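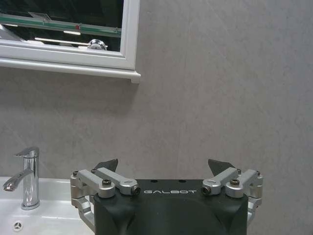
The Matness Music Walk is back this July, and I get to be the one who tells you the lineup is done! We have 245 acts playing at 19 stops between the Kilis Ballroom and the river, and 76 of them have never played the walk before. You'll also be able to find the stops this time. I heard you last year about the curly green signs, so the new ones are plain white capitals on a dark background with a little air between the letters, same as the GALBOT lettering up top, and I could read our test sign from across the parking lot without my glasses.

It all starts Friday at 5 p.m. with the brass bands outside the Kilis, and then it's music until midnight. Saturday and Sunday open at noon. Wristbands cover all three days, they're on sale now at the Kilis box office, and kids under 12 get in with a grown-up.
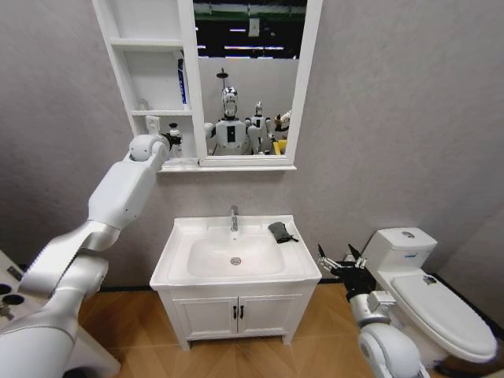

Maureen Tolliver
Festival Director, Matness Music Walk

I've been putting this thing together since it was one flatbed truck and a borrowed sound system, and I still change my mind about the schedule every day until the printer takes it away from me. The biggest change is the Sirari Stage. It used to be our quiet folk corner, and we've moved it into the old bus garage (great echo, bring a sweater) and given it over to dance music after 9 p.m. Folk fans, don't panic -- you've got the Kauppinen Bakery courtyard all weekend, with real chairs and cinnamon rolls until they run out.

We're also running 2 shuttle buses in a loop, so nobody has to hike back up the hill at midnight. They stop at the Kilis, the bus garage and the north parking lot. Rides are included with your wristband.
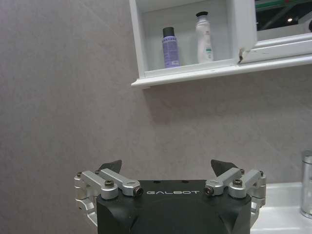 Want to play next year?

Applications open the week after the walk ends. Send us one song and a few lines about your act. A phone recording is fine, and please don't mail me a CD, I have nothing left to play it on.

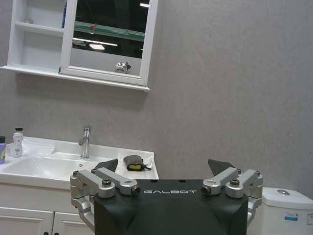

GALBOT gripper with its two dark gray fingers pointing up.

Press passes are free for working reporters, photographers and radio folks. Pick yours up at the Kilis box office any time after 3 p.m. on opening day, and bring something with your outlet's name on it. I'm glad to do interviews, mornings are best, and the full schedule is posted in the box office window.

###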